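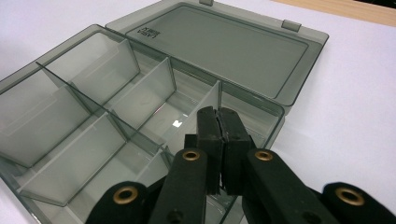 Verna Lyons told the plant managers at Curnport that the gripper had not taken her job, it had taken the part of her job she could do while thinking about something else, and that she now went home tired in a different place. Her remark was written down in the minutes of a review meeting in February and is a fair statement of the subject of this chapter.

Chapter 6
Automation and the Content of Work

6.1 Task and job

A job is a bundle of tasks held by one person. Automation acts on tasks. The two units are often confused in planning documents, where a machine that performs one task out of nine is entered as a fraction of an employee. The fraction has no meaning on the floor. The remaining tasks must still be done by someone, at the times when they fall due, and they may be harder to schedule than before.

Consider small-parts kitting, the running case for this chapter. A kitter at the Rastogi works in Curnport receives an order sheet, selects a compartment box, fills the compartments with fasteners and seals, checks the contents against the sheet, closes the lid, and places the box on the outgoing shelf. Before the change, a kitter completed 70 boxes in a shift. Filling took up most of the shift. Checking was done during filling, by eye and by feel, and was not recorded as a separate task.

This last point is important. A task that is carried out inside another task does not appear in a time study. When filling was assigned to the Rundine cell, checking lost its host. Boxes reached the outgoing shelf with the right number of parts and, in certain cases, with burred or mixed parts that a kitter would have set aside without comment. The checking step had to be created, named and given a bench.

6.2 Demonstration as a new task

The cell at Curnport was not programmed line by line. Kitters showed it the work with a hand-held gripper, repeating each motion until the set was complete. The supplier, Zusta, asked for 300 demonstrations of each motion. Handling of the box itself was treated as a motion group apart from handling of the parts, as thin divider walls and hinged lids call for different contact from a bolt or a washer.

Demonstration has three properties that concern the supervisor.

(a) It is skilled. Demonstrations made by experienced kitters were accepted more often than those made by new hires.
(b) It is slower than the work it records. A kitter who demonstrates does not meet the normal rate, and a rate-based bonus will penalize the people best suited to the task.
(c) It transfers knowledge from the worker to the firm. Whether this is paid for, and how, should be settled before the first session.

At Curnport the third point was settled late. Wojciech Kwiatkowski recorded 103 sessions at his ordinary hourly rate before a separate grade was agreed. The back pay was calculated from session logs, which had been kept for another purpose and did not show setup time.

6.3 Measuring the change

Output per shift is the usual measure and should be reported, but it must be read together with the following:

Interventions per 100 boxes, with the cause of each.
Time spent waiting for the cell to ask for help.
Share of the shift spent standing.
Number of tasks per person, before and after.

The second item is treated at length in Section 6.4, where waiting is divided into attended and unattended time.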